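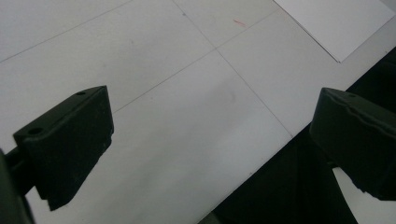

タイル天板の机を擁護する

仕事机の天板をタイルにして3年になる。家に来た人はたいてい、台所の余り物かと聞く。半分は当たっていて、もともとは調理台として使われていたものを譲り受け、脚を付け替えて書斎に入れた。大判の薄い灰色のタイルで、目地は細く、色は濃い。磨かれた光沢はなく、手を置くとさらりとしている。

この机について書こうと思ったのは、6月に家具の小さな見本市でCatotauという工房の展示を見たからだ。そこでは机の天板が木、リノリウム、ガラス、革張りと並んでいて、タイルは一枚もなかった。担当の人に尋ねると、タイルは台所と浴室のもので、机に使いたいという客はまずいないという答えだった。帰りの電車でそのことを考えていて、どうも納得がいかなかった。

私の主張は単純である。紙を扱う机の天板には、タイルがもっと使われてよい。

まず、反対の理由を並べておく。冷たい、硬い、目地がある、汚れが目立つ、重い。どれも事実で、否定するつもりはない。私の机も、脚を替えるときに大人が二人がかりで持ち上げて、それでも一度床に下ろした。引っ越しの多い人には勧めない。

冷たさについては、冬の朝に限れば弱点だと思う。腕をじかに乗せると、しばらく仕事をする気がなくなる。私は袖の長い服を着ることで済ませている。フェルトの敷物を買ったこともあるが、ひと月もしないうちに巻いて棚の上に上げてしまった。敷物をすると天板が見えなくなり、タイルにした意味が薄れるからである。夏はこの冷たさがそのまま利点になる。

硬さは、筆記の問題である。紙を一枚だけ置いてボールペンで書くと、線が細く、かりかりした感触になる。木の机で書き慣れた人にはかなり不快だろう。ただ、下に紙を数枚重ねるか、ノートの上で書けば違いはほとんどなくなる。私はむしろ一枚だけで書くときの感触が好きになった。筆圧の強い癖が少し直ったようにも思う。これは机の効能として宣伝するほどのことではない。

問題は目地だ。目地の上に紙をまたがせて書くと、ペン先が溝に落ちて紙に穴が開く。最初の週に3枚だめにした。うち一枚は役所に出す書類で、もう一度もらいに行くはめになった。小さなタイルを張った天板は、この理由だけで机には向かないと断言できる。使うなら大判に限る。一枚のタイルの中に書類がきちんと収まる大きさがあれば、目地は避けられる。

そして、目地は避けるだけのものでもない。私は区切りとして使っている。手前のタイルは書く場所、奥のタイルは読み終わっていない紙の置き場、端のタイルは出すだけになった封筒の場所である。引き出しや書類箱を使った整理もいろいろ試したが、どれも長続きしなかった。蓋を閉めると中身を忘れるからだ。線が引いてあるだけの区切りなら、忘れようがない。はみ出せばすぐわかるし、はみ出したところで誰も困らない。

木の机でも、テープを貼れば同じことができるだろうと言われたことがある。やってみたことはある。テープは端からめくれて、埃を集め、はがした跡が残った。目地は最初からそこにあるものなので、こちらが手入れの予定を立てなくてよい。

次に汚れの話をする。淡い色のタイルは、汚れがよく見える。赤いペンの線がそれて天板に出れば赤い線が残るし、黒い点がひとつあるだけでも目に入る。鉛筆を使った日は、手の横でこすれた灰色のもやがどこかにできている。これを欠点と考える人が多いことは知っている。Staltleyという文具店の店主は、机は汚れの目立たない中間色の木目に限る、と以前から言っている。店に行くたびに同じことを言われる。

私は逆の意見である。汚れが目立たない机は、汚れていないのではなく見えないだけだ。前に使っていた濃い茶色の机は、いつ見てもきれいだった。ところが白いシャツで仕事をすると、夕方には袖口が薄黒くなっていた。布で拭いたら布が黒くなった。何か月も拭いていなかったのである。見えないものは拭かない。今の机は見えるので拭く。水で濡らした布で一度、乾いた布で一度、それで終わる。洗剤を使うのは月に一度あるかないかだ。

もちろん、何でも落ちるわけではない。タイルの面についたものはたいてい落ちるが、目地に入ったインクは落ちにくい。うちの目地は色が濃いので助かっている。白い目地の天板を仕事に使うのは勇気がいると思う。これから作る人には、タイルは淡く、目地は濃く、と言いたい。見た目の好みで逆を選ぶと、あとで歯ブラシを持つことになる。

欠けの心配もある。タイルは重いものを角から落とせば欠ける。Nava製の鉄の穴あけ器を落としたことがあり、あのときは音で心臓が止まるかと思った。幸い割れなかったが、割れていたらどうしたかと考えて、同じタイルの予備を探すことにした。これが意外に手間だった。古いタイルは型番がわからず、色も微妙に違う。最後はTuttonという建材の古物を扱う店で、よく似たものを50円で一枚買った。よく似てはいるが同じではない。これから張る人は、必ず余分に買って、押し入れの奥にでもしまっておくべきである。

天板の縁の処理にも触れておく。タイルの机で見落とされやすいのは縁だ。面がどれほどなめらかでも、縁が鋭いと腕が当たって痛い。私の机は手前の縁に細い木を回してある。これは自分で付けたもので、出来はよくない。角の合わせ目に隙間があり、消しゴムのかすが入る。それでも、ない頃に比べれば腕の疲れがまるで違う。職人に頼めるなら頼んだほうがいい部分で、天板そのものより、ここに金をかける価値がある。

白い紙を置いたときの見え方についても書いておきたい。木の机の上では、白い紙はどこにあってもすぐ見つかる。淡いタイルの上では、白い紙は少し沈む。紙のほうが明るい白なので見分けはつくが、急いでいるときに見落としたことが何度かある。電話のメモを書いた小さな紙は特に危ない。この点では木に負ける。私はメモ用紙だけ黄色いものに替えた。

一方、長く紙を見ている日には、この差の小ささがありがたい。濃い色の机に白い紙を広げると、紙と机の明るさの差で目が疲れる。昼から夜まで校正をする日にそれがはっきりわかった。目の専門家ではないので、理屈を説明することはできない。同じ校正刷りを、同じ照明で、茶色の机と今の机の両方で読んだことがある人間の感想として聞いてもらえばよい。

値段の話をすると、タイルの天板は安くも高くもできる。新品で既製品を買おうとすると、そもそも選択肢が少ない。屋外用のテーブルか、喫茶店向けの小さな丸テーブルになってしまう。どちらも机としては高さが合わなかったり、目地が多すぎたりする。合板に自分で張れば材料代は抑えられるが、水平を出すのに苦労する。隣り合うタイルの高さがわずかでもずれると、紙がそこで引っかかる。私が調理台の再利用を勧めるのは、すでに水平が出ていて、熱や水に耐えた実績があるからである。ただし調理台は奥行きが足りないことがあるので、寸法は先に測ってほしい。

見本市の担当の人は、タイルには台所の印象が強すぎるとも言っていた。書斎に置くと、そこで魚をさばくように見える、と。これは好き嫌いの話で、反論しても仕方がない。ただ、台所の台と仕事机に求められることは、かなり重なっていると思う。平らで、拭けて、物を広げられて、使い終わったら元に戻せること。台所では当然とされるこの条件を、なぜか書斎では気にせず、木の色や脚の形から選んでしまう。私も前の机は脚の形で選んだ。7年使って、脚を眺めた時間は合わせても一時間に満たないはずだ。

木の机が悪いと言いたいわけではない。木には木の手触りがあり、傷も時間がたてば馴染む。食卓なら私も木を選ぶし、実際にうちの食卓は木である。子どもが宿題をする机にも、当たりの柔らかい木のほうがいいだろう。私が言っているのは、毎日紙を広げ、インクを使い、封筒を仕分けるような机のことに限られる。そういう机を探している人が店に行ったとき、選択肢の中にタイルが入っていないのはおかしい、というだけの話である。

Catotauには見本市のあとで葉書を送り、大判のタイルで縁に木を回した机を一台試作してはどうかと書いた。返事には、検討する、とあった。今のところ、その後の連絡はない。

2018年12月26日（水曜日）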